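August, notebook, produce table

10.40. Reset the props after Dexter's lot had the room. The bamboo board was back in the cupboard, clean, with the handle on the wrong end again. Put it out lengthwise as per the sketch on the inside cover. If you are reading this and you have moved the board, the sketch is on the inside cover.

The wicker basket survives. I had expected to write its obituary this week, as one of the handles had been creaking, but Genalyn worked some thread round the loop and it now creaks in a different key. She asks that people lift it by both handles. I have passed this on to everyone in the building and have been looked at.

Shopping. Lilibeth went to Sarmiento, the greengrocer on the corner, and came back with a receipt for 19 and a look that discouraged questions. We have the long cucumber, the small orange thing and the peach. The small orange thing was sold to her as an apricot. Iddrisu says plum. I have put "small orange fruit" on the sheet and will not be drawn further. The spare cucumber is in the fridge door behind the milk and has a T on it in marker, for table. It does not stand for Tan, whatever Dexter tells you.

Weighed the main cucumber before it went out: 302 g. Last week's was 400 on delivery and I never wrote down what it was when we retired it, so the great shrivelling study has a sample of one end of one cucumber. Will weigh this one again at close. 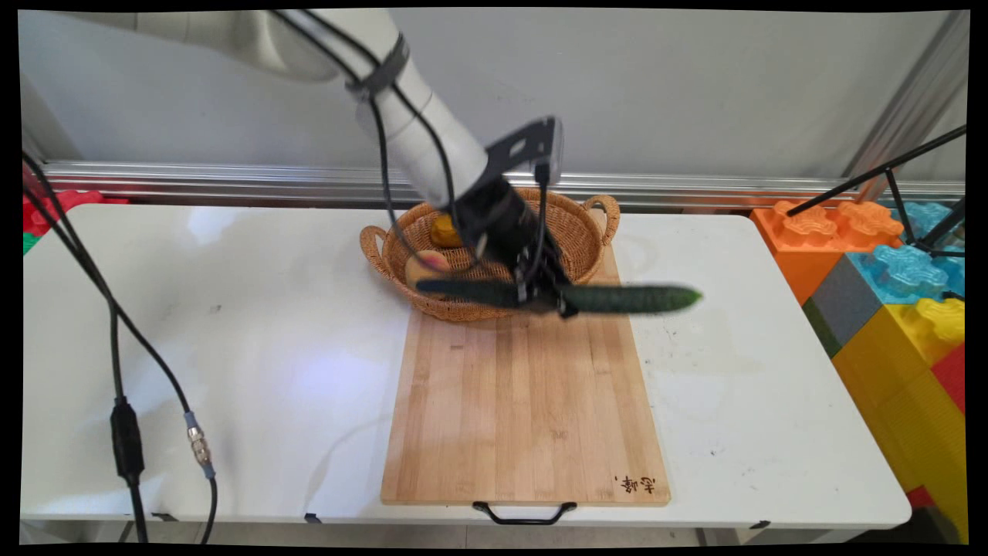

The basket order is still a matter of opinion. I put the fruit in first and the cucumber last, on the grounds that anything that length ends up lying across the top whatever you do, and going in last it has less chance to roll the peach about. Wim prefers cucumber first, propped against the side, fruit packed round it. His way looks better. It also put a dent in a nectarine in the spring and he has never accepted liability. We are keeping to mine until he writes his down.

11.55. Peach check. No marks I could find. It stays near the front left, stalk side down, and the orange fruit goes to the back where it can't lean on anything. If the peach goes soft it comes out of the set, and the person who takes it out may eat it, provided they log it first. Logging it afterwards with a sticky pen is how we lost page six.

Foam blocks: left where they were. I know they are meant to live next door. I moved them once and they came back, and I have a fruit basket to run. The small red and green bricks can stay as well until their owner turns up. Iddrisu has stood on one and considers the matter personal.

The wipes are the Flondwood ones again, lemon, which leave a film on the bamboo. You can't see it but you can feel it with a thumb. Went over the board twice with plain water and a cloth and stood it on its edge by the window. Please don't oil it. The tin of Trinham board oil under the sink is for the beech boards, and last time the bamboo was done with it we had a cucumber that would not stay put for love or money.

14.20. Genalyn wants to know if we could have a second basket for the afternoon, a shallower one. Dirkex do one in willow. I said to ask for it on the same order as the cloths, and not to mention that the first one is held together with thread.

16.45. Main cucumber reweighed, 300 g. Either it has lost two grams or the scales have found them somewhere. Wim put his mug on the scales at lunch, so I make no claims.

To do:
second weigh tomorrow morning, scales zeroed, no mugs
label for the basket shelf
ask Lilibeth to get two peaches next time
new cloths, not lemon anything
find out what the small orange fruit is (low priority, Iddrisu)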